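Washing the fuzzy ones: how I clean plush toys without wrecking them

I put off washing our stuffed animals for years. I had one bad experience with a rabbit in a hot dryer (crunchy fur, like an old bath mat) and after that I just shook them out a window and hoped. Then we moved to Luredthorpe, the toy bin spent a damp October in the garage, and when I opened it the smell about knocked me over. So I had to learn!

First thing, check every seam. Run your thumb along the whole toy and tug a little at arms, ears, tails, anything that sticks out. A tiny hole going into the washer comes out as a big one, with stuffing all over your socks. I keep a needle threaded in the laundry room and do a quick ladder stitch before anything gets wet.

Then decide: machine or sink. Anything with a battery box, glued-on eyes or a cardboard stiffener gets wiped down by hand. Everything else goes in a zippered mesh bag, or a pillowcase tied shut with a hair elastic, on cold and gentle. I use half the detergent I'd use for clothes, and a couple of bath towels go in too so the load doesn't thump.

Bright colors get a test first. Wet a white washcloth, press it on the back of the toy for a minute and look for dye. Yellows and oranges have mostly behaved for me. Red is the one I don't trust, and I have a pink dish towel to prove it.

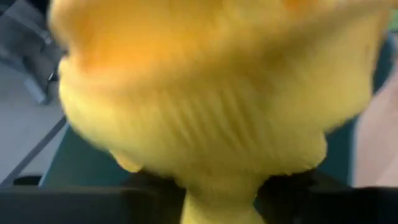 Can you put a plush toy in the dryer?
Only on the no-heat or air-fluff setting. Real heat can melt the tips of synthetic fur, and once they go stiff there's no bringing them back.

I mostly skip the dryer anyway. Squeeze the toy in a dry towel (press, don't wring, or the stuffing bunches up at one end) and set it on a rack with a fan going. Skinny parts like necks and stems dry quickly, but a fat round body can feel dry outside and still be soggy in the middle. Give it a good hard squeeze the next day. If your hand feels cool, it needs longer. My worst one took up to 64 hours, and yes, I was checking it at breakfast like a cake.

Once it's dry, fluff it. I use a soft pet brush, short strokes, following the way the pile wants to lie and then once against it. Lumpy stuffing can be worked loose with your fingers from the outside, a bit at a time, while you watch TV.

My neighbor Poonam Yadav swears by baking soda for the ones that can't get wet. Toy in a bag, 5 spoonfuls, shake it like mad, leave it overnight, then vacuum with the brush attachment. I tried it on the musty bear from the bottom of the bin and it took two rounds, but he's back on the bed now.

Next up is the bin itself, which still smells like the garage. If you've got a trick for plastic, leave it in the comments!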